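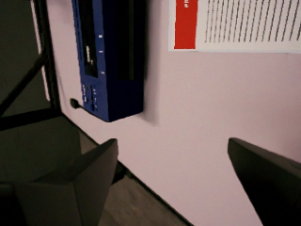 Print this page | E-mail to a friend

What should I ask at a robot arm open day?

Posted by Socorro Ríos, 10/20/26

Hi everybody! My nephew and I have places at the Kurivura open day next month, and I'm excited and a bit lost. The flyer says visitors get to watch a two-fingered arm working at a table, first in simulation on a big screen and then for real, and there's time for questions after. I drove a school bus for nine years and know nothing about robots (he's twelve and thinks he knows everything). What's worth asking, and where should we stand?

3 shares

Thoa Đoàn

Oh, you'll have a lovely time! I went in August with my brother Trí and we stayed well past lunch. Stand near the screen for the simulated part, where you get the view from right behind the fingers, and you really see how much room they have on either side of a thing before they close. Then ask them to put the object down at a different angle and run it again. We did, and the young woman at the desk was delighted and let Trí pick the angle. Do ask what happens on a miss, too, I learned more from that answer than from the whole talk. There were 40 of us and it got warm in there, so dress light and bring water.

Quyên Thái

Parking is $4, cash only. Go early.

Ama Gyamfi

I'd ask how much of the simulation carries over to the real arm. When I went, the guide told us they had done 588 practice runs on the computer before trying it on the table, and my next thought was, well, how many of those worked? I was too shy to say it out loud, so please ask for me and post what they tell you!

2 comments | Share | E-mail this answer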